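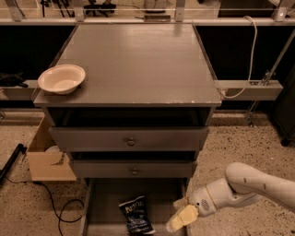

The arm above the open bottom drawer, with a bag of Kettle chips inside.

Getting a robot to reach into a low drawer sounds like a small thing. For the software group at Koto, it has been the most fun problem of the year, and on June 8, 2024 the group released the planner it has been building to handle it.

The new package is called Rernum. It sits between the perception code, which works out where things are, and the controller that drives the joints. Its job is to keep asking one question while the arm is moving: is the plan still any good? If a drawer is open a little less than the model expected, Rernum patches the last stretch of the path and leaves the rest alone. The old planner, Birov, threw everything out and started over, and the arm would stop dead in the air while it did.

"You could go get coffee," said Halyna Zakharchenko, who leads the planning work. "Now it just flows, and I still get a kick out of watching it."

Replanning used to take 300 milliseconds on the group's test computer. It now takes 17, fast enough to run inside the main control loop.

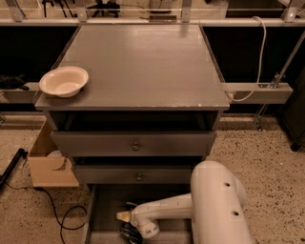 Drawers are a great workout for this kind of code. The side walls leave little room for the wrist, the front panel can hide part of whatever is inside, and the arm itself blocks the view just when the view matters most. Rernum deals with that last part by holding on to its best guess of the object's position and letting the guess grow less certain the longer the camera can't see it. When the guess gets too fuzzy, the planner backs the arm off for another look.

Bags of chips add their own trouble. They crinkle and change shape, so a grasp picked from a clean 3D model may not fit the real thing. Zakharchenko's group gave up on exact models early and has the planner rank 80 rough grasps instead -- then rank them again as the hand gets close.
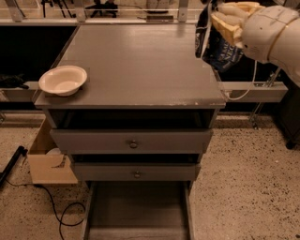
The release also comes with a replay tool, Chisholm, that lets developers scrub through a run and see every path the planner thought about and dropped. It started as a debugging script and may end up being the part people love most. Zakharchenko said three bugs in the collision checker turned up in the first afternoon of using it.

Support for two arms working at once is next on the list, with a test build planned for July. Cabinet doors will come after that.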